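About Mirna

Mirna is a commercial laundry and mending service. We wash for guesthouses, dental offices, two gyms and a home for older adults, and we take in household bags at the front counter.

Zorica Vukadinović started the business with one washer in the back of her mother's alterations shop on Zupan Street. The shop closed a few years later and the laundry took over the whole unit. Today we handle 4,000 pounds a week for 183 regular accounts.

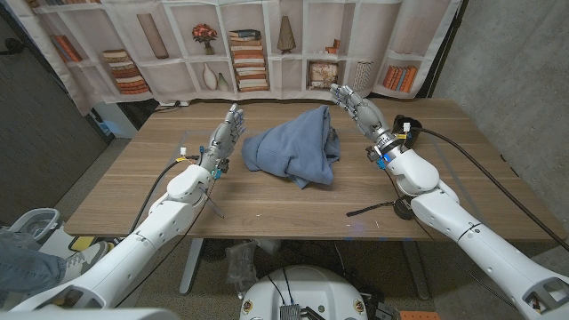
Pickup runs start at 6 a.m. and cover Drastunier and the towns along the river as far as Drunirik. Bags that reach us before 10 a.m. go back the next day. Each customer's load is washed separately and tagged with an account number from pickup to return.

We use unscented detergent unless you ask for something else. Wool and down are done by hand in small batches, and these take three days.
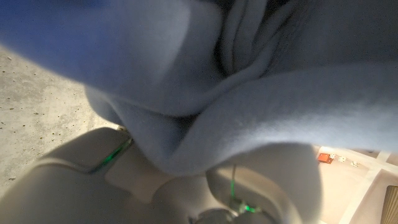
Mending was added in May at the request of the guesthouses. We replace zippers, patch sheets and re-hem towels. Prices are posted at the counter and printed on the back of every receipt.

The counter is at 286 Zupan Street, next to the post office. Parking is behind the building.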